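July, bench notes, Irnham shop

Glaze tests, batch 2 of the Brenovel white. Davoud Zarei weighed out the dry materials and I sieved. Target was 3,000 g dry, the scale says 3,049 g with the bentonite in. Fine for this. Split into two buckets, one with the Kuster frit and one with ours.

Kiln log for the bisque load is missing the first hour. Controller was left on the old program — 175 degrees an hour, too fast for the thick tiles. Three have hairlines. Keep them for the underside tests.

Labeling: the blue pencil burned off again. Go back to iron oxide and a brush. White table is for labeling and dry work only, glaze stays on the other side.

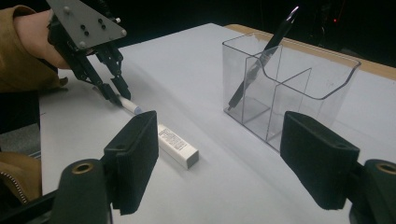
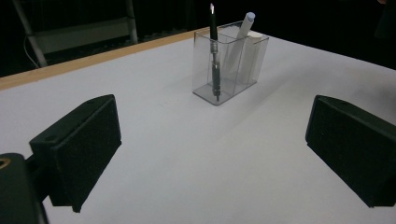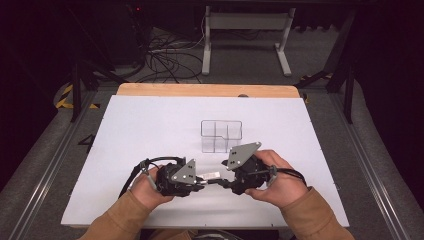
White table.

To do

Re-sieve the Kuster bucket, it settled hard overnight.
Ask Nusunell if they still sell the cone packs in small boxes.
Dip times: start at two seconds, then four, write the time on the foot of each tile.
Davoud wants a line blend with the old clear. OK, but after the next bisque.
Check the lower element — it was slow to color on the left side.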